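作業記録 小物分類・収納検討(ケスポート教材整備)

2022年11月2日
場所:キリルベルク棟 作業室
記録:インタン・ウィビソノ
立会:チブゾル・オケケ、デワンティ・ルメンタ(午後のみ)

1. 本日の目的

ケスポート教材に付属する小物類について、卓上での取り扱い手順を確認し、収納区分の見直し案を作成する。前回の打合せにおいて、現行の区分では形状の似た小物が同じ箱に混在し、貸出後の点検に時間を要しているとの指摘があった。本日は区分案そのものの確定までは行わず、皿を用いた仮置きの方法が点検作業に適するかどうかを主として検討した。

なお、7月に実施した棚卸しの記録を参照したが、色の呼称が記録者ごとに異なっており、そのままでは照合に使用できなかった。「赤」「えんじ」「茶」が同一の部材を指していると思われる箇所が複数ある。呼称の統一については第5項に記す。

2. 作業台の準備

作業台は前日のうちに片付けを終えていたが、天板に指の跡と思われる汚れがあったため、開始前に乾いた布で拭いた。水拭きは行っていない。天板の仕上げがつや消しであるため、水拭きをすると跡が残りやすいことは以前から確認されている。

照明は天井灯のみとし、手元灯は使用しなかった。手元灯を点けると皿の縁が強く光り、淡色の小物が見分けにくくなる。この点はオケケ氏からの提案によるもので、点検時にも同じ条件とすることが望ましい。ただし、天井灯のみでは台の手前側がやや暗く、細かい刻印を読む作業には不向きである。刻印の確認を伴う場合は窓側の台を使用することとしたい。

台上に貼る位置決め用のテープについては、現在、白、青の二種が混用されている。剥がし残しが生じやすく、次の作業者が位置の目印と取り違えるおそれがある。作業終了時に必ず剥がすことを、台の使用心得に追記する予定である。

3. 仮置き皿の検討

これまで仮置きには仕切り付きの箱を使用してきたが、箱の縁が高く、小物を指でつまむ際に手が当たるとの意見が出ていた。そこで、縁の低い浅皿を候補に加え、両者を比較した。比較の対象とした小物は、文字をかたどったもの、角のあるもの、丸いものを含む13組である。 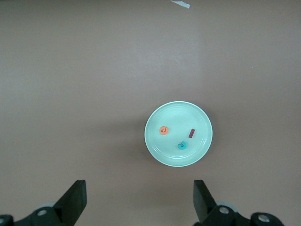 インタン・ウィビソノ
イナルド教材整備室 記録担当

仮置きには淡い緑系の丸い浅皿を用いた。縁の立ち上がりが緩やかで、内側が平らになっているため、小物を置いても中央に寄ることがなく、互いの間隔を保ちやすい。橙色の小さな丸い小物や暗赤色の細長い角形の小物は皿の色との差が明瞭で、上から見たときの見落としが少ないと判断した。橙色のものは上面に濃い色の曲線状の印があるが、文字か数字かは置く向きによって読み取りが分かれる。ルメンタ氏は「S」と読み、当職は「6」とみた。この種の小物については、印の読みによらず、色と形によって区分するほうが確実である。

一度に皿へ載せる量については、少数にとどめることとする。皿の内側全体を埋めるように置くと、小物同士が接し、取り上げる際に隣のものを動かしてしまう。仕切り付きの箱ではこの問題は生じないが、仕切りの隅に入り込んだものを取り出しにくいという別の難点がある。両者にはそれぞれ適する場面があり、点検時は浅皿、保管時は仕切り付きの箱とするのが妥当と考える。

浅皿を使用する際の注意点として、次のことを確認した。
・皿を持ったまま台の間を移動しないこと。縁が低いため、傾けると丸い小物が転がり出る。
・皿は台の端に寄せすぎないこと。
・皿を重ねるときは、内側に小物が残っていないかを必ず目で確認すること。
・皿の洗浄には中性洗剤を用い、研磨材の付いたスポンジは使用しないこと。

皿の色については、淡い緑系のほかに白と濃紺の皿も手元にあるため、併せて試した。白は淡黄色の小物が見えにくく、濃紺は暗赤色の小物が沈んで見える。緑の文字形小物を扱う場合には淡い緑系の皿も適当とは言えず、その際には白を用いる。皿の色を一種に統一する案も出たが、現時点では見送る。

4. 収納区分案

現行の区分は「文字」「図形」「その他」の三つである。このうち「その他」に入れられるものが多く、教材の組ごとに中身が揃っていない。チブゾル・オケケ氏より、大区分を形状、小区分を色とする案が示された。教材の全点数は台帳上147点であり、この案に従って割り振ると、小区分は12となる。棚の引き出しの数に収まるため、設備の追加は不要である。

一方、ルメンタ氏からは、貸出先では色よりも用途によって小物を探すことが多いとの意見があった。返却時の点検を優先するか、貸出先での使いやすさを優先するかについて、本日は結論に至っていない。貸出先の意見を聞いたうえで改めて検討する。クー社に納めた組について、先方の使用状況をニンシ・クー氏に照会することとした。照会文は当職が起案する。

区分の表示については、引き出しの前面に小物の輪郭を描いた札を付ける方式が有力である。文字のみの札は、呼称が統一されるまでの間は用いない。札の大きさは引き出しの取っ手に掛からない範囲とし、ルメンタ氏が試作する。

5. 色の呼称について

7月の棚卸し記録との照合を可能とするため、当面は次の呼称を用いる。

暗赤:赤みの強い濃色のもの。「えんじ」「ワイン」は使用しない。
橙:黄みのあるものから桃色を帯びたものまでを含む。
淡緑:水色との境界にあるものもこれに含める。
青:濃淡を問わない。
白:生成りを含む。

橙と暗赤の中間にあたる小物が若干あり、印の部分と地の部分とで色が異なるものもある。この場合は地の色によることとする。判断に迷うものについては、皿に載せて天井灯の下で二名が確認し、一致しないときは台帳の備考欄に双方の呼称を併記する。

6. 台帳への反映

本日確認した13組については、台帳の仮欄に新しい呼称で記入した。旧呼称は消さずに残してある。旧記録に基づいて照会を受けた場合に対応できるよう、次回の棚卸しが終わるまではこのままとする。台帳を編集する際は、備考欄に記入者の氏名を付すこと。

ミルコ・モレッリ氏から借用している色見本帳は、本日の作業後、書架の上段に戻した。表紙の綴じが緩んでいるため、開く際は台の上に平らに置いて扱うこと。複数の頁に書き込みがあるが、当室によるものではない。

7. 次回までの課題

・貸出先への照会文の起案(ウィビソノ)
・引き出し札の試作(ルメンタ)
・白と濃紺の皿の在庫確認(オケケ)
・台の使用心得への追記、および掲示の差し替え(ウィビソノ)
・淡緑の小物に用いる皿の再検討(全員)

8. 備考

午後、隣室の空調工事に伴い、作業を一時中断した。中断中、皿に載せてあった小物には紙の覆いを掛けた。覆いを外す際、丸い小物が紙に引っ掛かり台上に落ちたが、破損はない。今後、中断が生じる場合は、小物をいったん仕切り付きの箱に戻すこととする。

床に落とした場合に備え、台の下の通い箱は壁側へ移した。元の位置に戻す必要がある場合は、当職まで連絡されたい。

以上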